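Judge orders Duvov to pay for search of old backup tapes in Paltuvel case

11 April 2023

A county judge has told Duvov it must pick up the bill for restoring two years of archived email in its contract fight with former distributor Paltuvel. Ruling came down late in the morning, short hearing, no witnesses.

The company had asked to split the cost. Denied. The judge said Duvov chose to move the mail off its live servers after the first demand letter arrived, and can't now hand the other side half the tab for getting it back.

Quick background for anyone just catching up. Paltuvel sold Duvov products across three states under a deal that was supposed to run through next year. Duvov ended it early and claimed missed sales targets. Paltuvel says the targets were changed by email and that the emails prove it, which is why everybody has been fighting over the mailboxes and hardly at all over the contract itself.
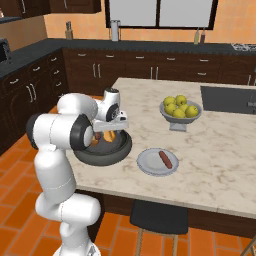
Over the pan at the kitchen island.

What has to be turned over: mail from 161 accounts, sent or recieved during the last two years of the deal. Duvov wanted to limit it to the sales team. The judge left the full list in place but did cut the search terms down after both sides agreed the first set would pull in pretty much everything, lunch orders included.

An outside vendor, Goicoechea, will run the restore and the first sort. Both sides signed off on the vendor back in February, one of the few things they have agreed on. Messages between Duvov and its lawyers get pulled out before Paltuvel sees anything. If something privileged slips through by mistake it goes back, no argument, and that doesn't count as giving up the privilege.

Deadline is 60 days. Janaína Fagundes, for Duvov, told the court that was tight and asked for double. The judge said no, but she can come back if the tapes turn out to be damaged.

Still open: whether Duvov gets penalized for moving the mail in the first place. Paltuvel filed for sanctions and wants the jury told about it. The judge is holding off untill the restored mail is in, saying there's no way to measure the harm before anyone knows what is missing.

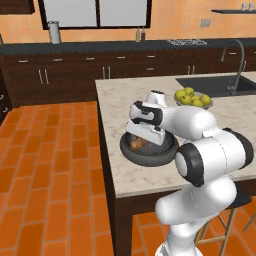 Ainhoa Aranda, for Paltuvel, said outside the courtroom that her side had been asking for the same mailboxes since the first conference and that the delay alone had cost her client more than the tapes will cost Duvov. She would not talk about settlement.

A related claim against Luvach, which took over the distribution territory, is on hold for now. No trial date set.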